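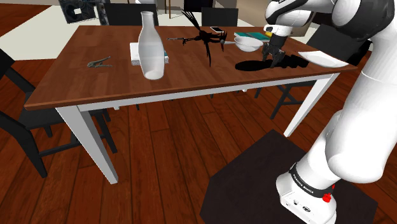 Veronika Bíró asked in February whether the loss of tannin color in the reclaimed boards would show up before or after the second heating season, and asked that the answer be given in this report and not held over to the next one. It is given under Moisture and movement below.

Search this site Enter keywords Go

Reclaimed Timber Furniture Trial, Matcombe workshop
Progress report to the fund manager, second period

Work completed
All dining tables in the trial batch have been built and placed. The batch uses boards recovered from the Celby granary floor, planed on both faces and glued up in plank widths as found. Underframes are new timber, painted. Of the 145 boards received, 11 were rejected at the metal detector or for splits longer than the allowed limit. Rejected boards were cut down for drawer bottoms and test pieces.

The kiln at Uvov was out of service for nine days after a fan bearing failed. Drying of the last load was moved to the Matcombe shed, with dehumidifiers, and finished later than planned. No boards were lost.

Moisture and movement
Readings are taken on the underside of each top every Thursday, at three fixed points, with a pin meter set for oak. Tops fixed with slotted brackets have moved across the grain within the allowance in the drawings. Two tops fixed with the earlier screw blocks opened at a glue line and were returned, cleaned out and reglued. The screw blocks have been dropped from the drawings.

On the question of color: the change was measurable before the second heating season, on tops nearest a south window, and was slight elsewhere. The hard wax oil slowed it compared with the water-based lacquer. Test pieces under the lamp have now passed 200 hours and agree with the tops in use as to the order of the finishes, though the lamp exaggerates the difference between them.

Finish wear
Ring marks from cups were the most common complaint from households. They sanded out by hand on the oiled tops. Lacquered tops needed a full recoat – this takes a table out of use for several days, and the cost sheet has been changed to show it.

Supply
Radulović has confirmed a further load of floorboards from the same building. Anil Subramaniam will check nail density on delivery, before payment, as the first load took longer to clear than was budgeted.

Spending
Labor is over budget by the amount of the extra nail clearing. Materials are under. The transfer between the two lines needs written approval, and a request form is attached.

Next period
Regluing records will be added to the drawings pack. Readings continue through the heating season. The bench loading test on the slotted brackets is booked at Uvov once the kiln fan has been signed off.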